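Nelness Clothing Bank: progress report to the Perić Fund
Prepared by Nasrin Akbari, 16th May

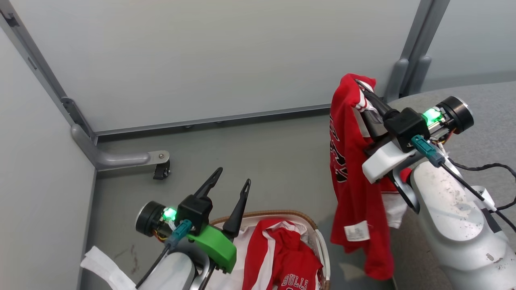 Clothing basket, grey corner.

Dear all,

You asked for a short report on how the sorting project is getting on, with an emphasis on short. I have done my best.

When we last wrote, in January, the clothing bank was working out of black sacks. Nelness had been given plenty of clothes and had nowhere sensible to put them, so they sat in heaps that everyone walked round and then stopped noticing. Your grant of £2000 was for getting the clothes out of sacks, into baskets and on to people, in that order.

Money

We have spent £600 on baskets, labels and a second-hand folding table from Prindix. The table folds very well. Getting it to unfold takes two people and some language I have left out of this report. The rest of the grant is untouched and is meant for shelving, which I come to below with a heavy heart.

Baskets

We went for woven ones. Tsz-kin Tseng made the case for plastic crates, which stack, wipe clean and cost less, and he was right on every point. The woven ones won because people are happier to rummage in them. Visitors who would not go near a sack will look through a basket quite cheerfully, and they tend to leave with something.

We bought 30. Each has a card label tied to the handle with string, giving the type of clothing and the size. We tried sticky labels first. They stuck to sleeves, to the table and to me.

Sorting

The rule is now that everything gets looked at once, on the day it comes in, and goes into a basket, the wash pile or the rag bag. Before this we had a fourth pile called "later", and it was by far the biggest. It has been abolished. A small one did appear behind the door in the spring and has been dealt with.

White things remain a nuisance. They show every mark, they end up on the floor more than any other colour, and no two people agree on what counts as cream. We have given them a basket of their own and stopped arguing.

Folding has gone less well. Tsz-kin wrote a one-page guide with drawings, and it is a good guide, but a basket of folded jumpers lasts until the first person wants the one at the bottom. We now fold only what goes on the table and let the baskets look after themselves. I realise the original bid mentioned "neatly presented stock throughout". Please read "throughout" generously.

Shelving

Firkex quoted for wall shelves, then measured the room, then quoted again for more. We have asked them to look at a plainer design with fewer brackets and are waiting to hear. Until then the baskets live on the floor, where they are easy to reach and easy to kick.

Still to do

Settle the shelving and get a date for fitting it. Replace the string on the children's baskets, as it keeps being untied by children. Write the autumn coat appeal before autumn, which would be a first.

We would like to carry the unspent money over until the shelves are in, and would be grateful for a yes or no by email. You are welcome to visit whenever you like, and if you have any spare coat hangers, please keep them. We have enough.

Nasrin Akbari
Nelness Clothing Bank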